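Home Cooks Wanted for the Flirkdale Shared Kitchen Study

Do you cook at home most nights? Come cook with us! The Ingate Food Project is looking for 100 people to try simple, low-cost recipes and tell us what they think.
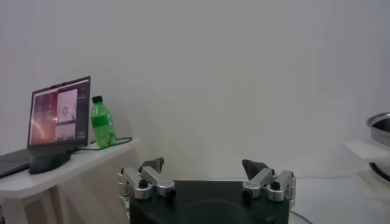 Posted by the Ingate Food Project team | Flirkdale | Participants

We're writing a free cookbook for small kitchens, and we want it tested by people who really use one — renters, students, grandparents, anyone. No training needed. You'll get 4 recipes, a bag of groceries and a short notebook to fill in as you go.

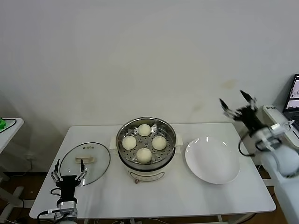
You can cook at your own place or book a spot at Holroyd Hall, Room 106, in the evening from 6 p.m. Last year's round brought in 183 notebooks, and we loved reading them (keep the complaints coming, they help a lot!).

You should be 18 or older and happy to write in plain English or Spanish. Tell us about any food allergies when you sign up.

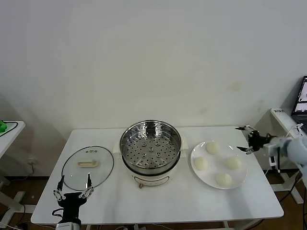 Testing runs through March, and every finished notebook earns a grocery card. Sign-up sheets are at the Prikska Street library desk — ask for the green folder.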